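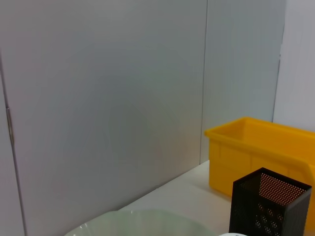
Bredow, May

Utirex Desktop User Guide
Section 4: Importing Price History and Setting Up a Watchlist

Before you start, finish the installation in Section 2 and sign in to your Korbridge data account. End-of-day data for the current session is posted at 6:30 p.m. Eastern. If you run an import before then, the last bar on your charts will be from the previous session.

4.1 Importing price history

1. Open the File menu and choose Import History.
2. Select Korbridge as the source. To load your own files, select Text File and go to step 5.
3. Enter the symbols you want, separated by commas, or click Load List and pick a saved list. A single import can hold up to 500 symbols.
4. Set the number of bars per symbol. The default is 300. The maximum is 3000. Go to step 6.
5. For text files, match each column to a field: Date, Open, High, Low, Close, Volume. Date and Close are required.
6. Click Start. The status bar shows the symbol being loaded.
7. When the import ends, click View Log.

Note: A symbol with a short trading history loads only the bars that exist. If you ask for 3000 bars and the log shows 2886, the import is complete and no action is needed.

Caution: Importing with Replace Existing checked erases any price corrections you made by hand. Back up the Data folder first (File, Back Up Data).

4.2 Adjusting for splits

Korbridge history is already adjusted for splits. Leave Adjust on Import unchecked for this source, or prices will be adjusted twice. Text files vary, so check with whoever supplied the file.

4.3 Creating a watchlist

1. Click the Lists tab, then New.
2. Type a name of up to 30 characters. Slashes and colons are not allowed.
3. Drag symbols in from the left pane, or right-click a chart and choose Add to List.
4. Click Columns and check the values you want to see. Average Volume needs at least 50 bars.
5. Click Save.

To change the sort order, click a column heading. Click it again to reverse the order.

4.4 If a symbol does not load

Error 12, Symbol Not Found: check the spelling and the exchange suffix.
Error 15, No Permission: the exchange is not part of your data plan.
Error 21, Bad Date: the date format in the text file does not match the one chosen in step 5. Click Format and select the correct one.

After fixing the problem, choose Import History again and click Retry Failed. Symbols that have already loaded are skipped.

Alerts are covered in Section 5.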